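The Water at Lirdale

My aunt believed in the water. She had believed, in her time, in copper bracelets, a radio preacher, and a man from Budik who sold her a share in a racehorse, so I did not think much of it when she called on a Friday in June and said she needed a ride to Lirdale.

"How far is it?" I said.

"Seventy miles. You'd like it. There's a diner."

There was no diner. There had been one, and its sign was still up, and my aunt looked at the sign as if that settled the matter. We ate crackers in the car.

The spring belonged to an outfit called Rulano. It had a gravel lot, a ticket window, and a long low building where you could buy the water in three sizes. My aunt's knee had been bad since winter. A woman at her church had a cousin whose hip had been bad, and the cousin had come to Lirdale on a cane and gone home without it.

"Maybe she forgot it," I said.

"You don't forget a cane."

"You might if you were in a hurry to get to the diner."

She got out of the car. It took her a while, and I noticed that, and I went around and held the door and said nothing else for a bit.

The man at the window told us the spring had been found by a shepherd 700 years ago. I asked what a shepherd had been doing in that valley 700 years ago, and who had written it down. He said it was on the sign. I went and read the sign. It said what he had said, in the same words, and under that it gave the hours.

You took your shoes off and walked down a ramp into a pool as big as a two-car garage. There was a rail. The rule was that you went in with something on that you had worn while you were sick, and afterward you folded it and took it home, and kept it folded. If you shook it out, the good went out of it. This was also on the sign.

My aunt wore a red T-shirt from a bank that had since closed. She had worn it, she said, on the very worst nights.

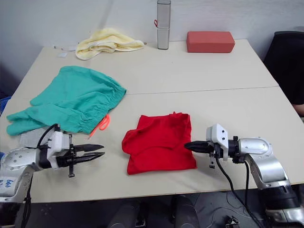 A red T-shirt, folded square.

"And if somebody does the laundry by mistake?" I asked the man.

"Then you come back," he said.

"And pay again."

"There's a rate for people coming back."

I wrote that down on the cracker box. I was going to show it to her on the drive home, along with the business about the shepherd, and I had some remarks ready on the subject of Budik and the horse. I sat on the bench and worked on them.

She was in there around twenty minutes. An old couple went down the ramp holding on to each other, and the husband said the water was cold, and the wife said it was supposed to be. A boy asked if there were fish. My aunt stood at the deep end with her eyes shut and the water up to her ribs, and she looked like she was listening to someone on the telephone.

When she came up the ramp she was not using the rail. I looked at her knee. It was a knee. I could not tell one thing about it.

"Well?" I said.

"Don't start."

"I only said well."

She changed in the little room, and came out with the shirt wrung flat and folded in a plastic bag, and bought the middle size of the water. I carried it. We had the bottle between us on the seat all the way to the turnoff at Ye, where there really was a diner, and she ordered the pot roast and told the waitress where we had been.

"My mother went there," the waitress said.

"Did it work?" I asked.

The waitress thought it over with the coffeepot in her hand. "She liked going," she said.

My aunt gave me a look, as if that were a point for her side. I had thought it was one for mine. I still had the cracker box in my coat, and I left it there and asked if there was pie.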